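Foro Salud y Entorno > Agua y alimentación

Tema: Nitratos en el agua del pozo, ¿filtro o garrafas?

aurora_esteves
Enero es cuando nos llega el análisis del pozo y este año ha salido mal. Nitratos: 189 mg/l. El límite para agua de consumo es 50. El año pasado no lo miramos porque el laboratorio solo nos hizo la parte de bacterias, que estaba bien, y nos quedamos tranquilos.

En casa somos 4 y la pequeña tiene seis meses. Le doy pecho pero ya empezamos con purés y los estaba haciendo con agua del grifo hervida. He dejado de hacerlo. Mi duda es si merece la pena poner un filtro o si tiro de garrafas para todo. Me han ofrecido una jarra Stiloletti que según el vendedor "quita de todo".
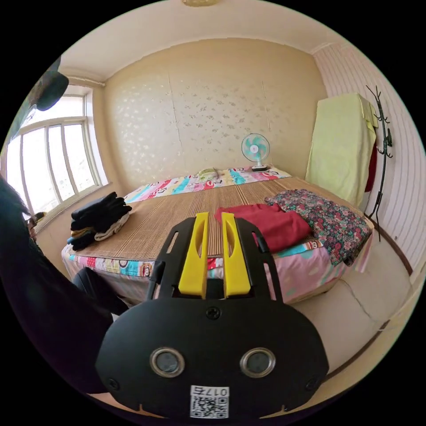 El pozo tiene 27 metros y está al lado de un campo de cereal que se abona todos los años. No hay red municipal hasta el cruce. Si alguien ha pasado por esto, agradezco que cuente qué puso y cuánto mantenimiento lleva.

emlyn.ellis
Lo primero: hervir no quita los nitratos. Se evapora parte del agua y quedan más concentrados. Para el bebé, agua embotellada desde ya, también para los purés y para cualquier biberón. Y coméntaselo a la pediatra aunque la veas bien.

Las jarras de carbón activo sirven para el cloro y el sabor. Con los nitratos no hacen casi nada, salvo que lleven una resina específica, y aun así con esa cifra se agotaría enseguida. Pide la ficha técnica y mira si pone nitratos y con qué reducción.

Sioned_S
Nosotros pusimos ósmosis inversa debajo del fregadero, marca Auer. Teníamos menos que tú, pero por encima del límite. Después de instalarla repetimos el análisis y salió por debajo. Los prefiltros se cambian cada 6 meses y la membrana cuando toca según la medición. Tira bastante agua por el desagüe, eso hay que saberlo.

hywel_price
Yo no gastaría en ósmosis sin repetir antes el análisis. Un valor suelto puede ser un error de muestreo o el efecto de una temporada de lluvias. En mi pueblo se ha bebido siempre de pozo y no conozco a ningún enfermo.

emlyn.ellis
Repetirlo, de acuerdo. Seguir bebiendo mientras tanto, no. Con más del triple del límite, el riesgo para un lactante es la metahemoglobinemia, y eso no se ve venir por el sabor ni por el olor del agua. Que en tu pueblo no conozcas casos no dice gran cosa.

hywel_price
No he dicho que se la dé al bebé. Digo que para los adultos no veo la urgencia y que se vende mucho aparato con el miedo.

Sioned_S
En lo de los aparatos te doy la razón. A mí me quisieron colocar un descalcificador Vandau para esto, y un descalcificador normal cambia calcio y magnesio por sodio. Los nitratos siguen ahí.

ruta_j
Trabajo en un laboratorio de aguas. Resumo lo que solemos decir por teléfono:

1. Repetir la muestra con envase del laboratorio, dejando correr el grifo unos minutos y llevándola fría. Pedid nitratos, nitritos, amonio y, si hay cultivo cerca, plaguicidas. Los plaguicidas van en un panel aparte y cuestan más.

2. Hasta tener el resultado, garrafas para beber y cocinar. Para ducharse y lavar la ropa los nitratos no son un problema, porque apenas se absorben por la piel. 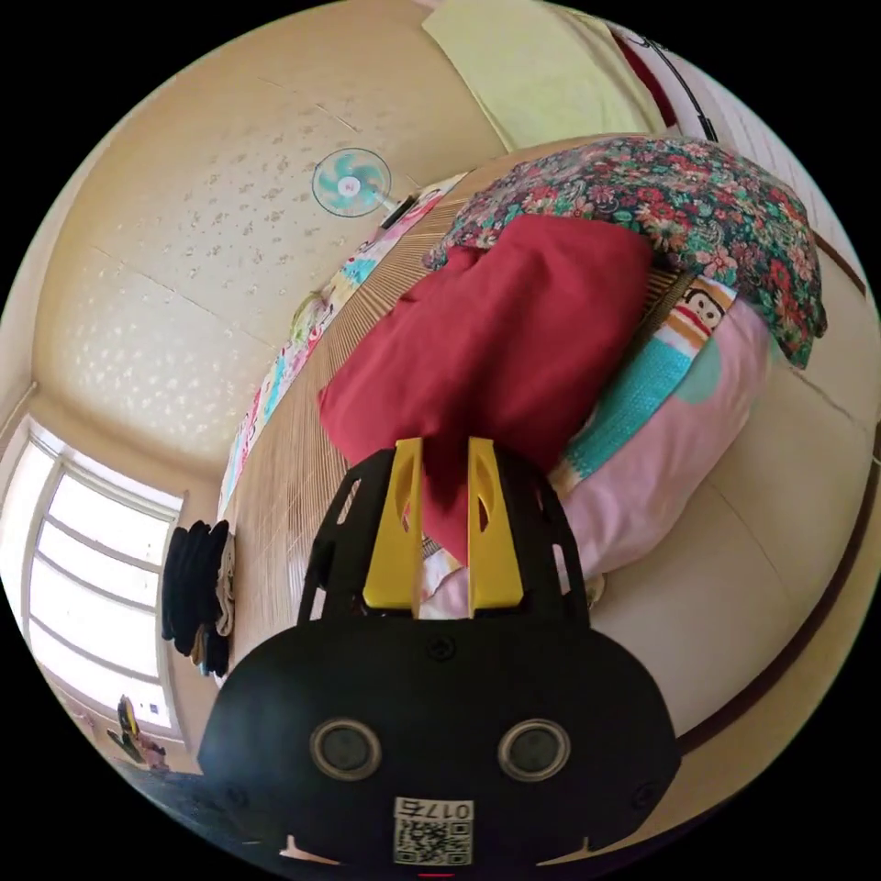
3. Si se confirma, ósmosis en el grifo de la cocina, o resina de intercambio aniónico si se quiere tratar toda la casa. Esto último solo con un instalador que deje por escrito el valor de salida.

4. Analizar después de instalar y luego cada año, a ser posible en la misma época.

5. Mirar el cierre del brocal y la distancia a la fosa séptica. A veces viene de ahí y no del abono.

aurora_esteves
Gracias a todos. La fosa está cuesta arriba del pozo, no lo había pensado. He llamado a Plodholm, que es quien nos hizo la perforación, para que revisen el brocal. La jarra no la compro.

Rūta, ¿los plaguicidas los pido aunque el vecino diga que solo echa abono?

ruta_j
Sí. Y pregúntale qué echaba quien llevaba el campo antes que él.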